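Jitard G3 parallel gripper: setup and upkeep notes

We run the G3 on an Arevitz arm in a PC teardown cell. Mounting took 3 bolts from our adapter kit and one cable. The finger links come assembled, and the hex screws are easy to reach with the wrist camera in place. Stroke calibration is done from the Delorme pendant. Repeat it after any fingertip change, or the close position drifts. 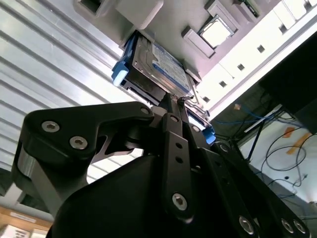 G3 at a 3.5-inch drive in its blue-tabbed carrier.

Reach is good. The narrow tip suits drive tabs and connectors, but the body behind it is bulky, so approach angles need checking against the chassis wall.
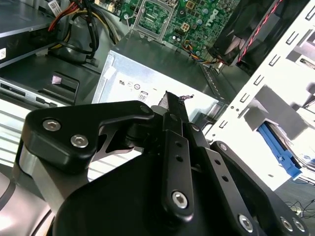 Wear is the weak point. The manual asks for fingertip inspection at 3000 cycles - we do it every 200. Pivot pins get a wipe and one drop of light oil at the same time. Spare tips from Holturent fit without shimming. The link screws should ship with threadlocker and do not.

Rating: good hardware, thin manual. Firmware 735 or later only.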